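The pitch for the four-day week has changed since June, when Grumovia put 386 office staff on it and told the business pages that output had held steady. Held steady by what measure? I asked three times. The answer I finally got was a survey, filled in by the people who had just been given an extra day off.

I don't blame them for liking it. I would like it too. Kerubo Minja, who handles billing there, told me she sleeps better and sees her father more. She also told me she now eats lunch at her desk and answers messages on the fifth day "just to clear them." Her contract says 32 hours. Her own notes say 40.

Boutros tried the same thing and dropped it quietly. Godfrey Nyaga, a shift planner, still has the spreadsheets.

"The office got Fridays," he said. "The floor got a memo." 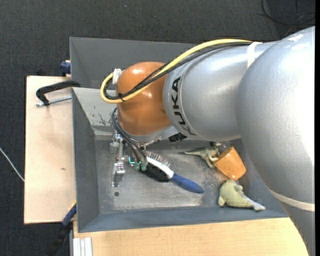 That split is the part the campaigners skip over. A week can be squeezed when half of it is meetings. It is much harder for a nurse, a bus driver or anyone paid by the hour, and most of the glowing reports I read left those people out – or put them in a footnote. Mwanaisha Langat, who advises firms on the switch, says their turn will come. She charges by the day, and she works five of them.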